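Tredia Wireless Tire Pressure Kit: Review
By Nikola Czarnecka
July 13, 2018

The Tredia kit is an aftermarket tire pressure monitor for cars that left the factory without one, or whose factory system gives only a warning light. It comes as a set of sensors that screw onto the valve stems in place of the caps, a small display that sits on the dash, and a power lead for the 12-volt socket. An inside-the-wheel version is also sold. I did not test it.

Installation

Fitting the sensors takes less time than reading the manual. Each one is marked for a wheel position and comes already paired. A lock nut goes on the stem first, then the sensor, then the nut is backed up against the sensor with the supplied wrench. The wrench is stamped sheet metal and has too much play. I switched to a proper thin wrench after the second wheel.

Check your valve stems before you buy. The sensors weigh more than a plastic cap, and old rubber stems can flex at speed. Manouchehr Zarei, who did the tire work on the test car, recommended metal stems, and I had them put in. Tredia mentions this in one line near the back of the manual. It should be on the box.

The display

The screen shows all positions at once, in psi or bar, with temperature available on a second page. Digits are large and legible at night. In direct sun they wash out, and there is no manual brightness control, only an automatic setting that errs on the dim side. The adhesive pad held through a hot June without creeping. The power lead is long enough to run under the trim on a compact car, but would come up short in a van.

There are two buttons, and both do different things depending on how long they are held. Changing the low-pressure limit means holding the left button until the screen blinks, then stepping through every wheel even when only one axle needs to change. There is no way to go back a step. If you overshoot, you go around again.

Accuracy

I compared the readings with a calibrated shop gauge on cold tires, over 3 mornings. The front sensors agreed with the gauge to within 1 psi. The left rear read 2 psi high every time. A steady offset is easy to live with once you know about it, but the display has no correction setting, so you have to keep it in your head.

Updates arrive quickly while the car is moving. After a long stop, the screen shows the last stored values until the wheels turn, and it does not mark them as old. For anyone who checks pressures before pulling out of the driveway, this is the main fault of the kit. A blinking digit or a gray one would solve it.

Alarm

I let air out of one tire in steps while parked with the sensors awake. The alarm sounded promptly once the limit was crossed. It is a single loud tone and can be silenced with either button. The matching wheel stays red on the screen until the pressure is restored. No false alarms occurred during the test.

Battery life

The sensors use coin cells that the owner can replace. Tredia claims 18 months. I can't confirm that from a short test. The caps unscrew with a coin, and the sealing rings looked sound when I opened one.

Verdict

The hardware is good and the software needs work. If you want a dependable low-pressure alarm and will set the limits once and leave them alone, buy it. If you change loads often, or tow, the menu will wear on you and I would look at something with a phone app for setup. I am leaving the kit on the car and will add a note here when the first cell runs down.

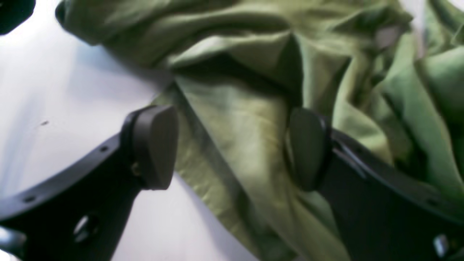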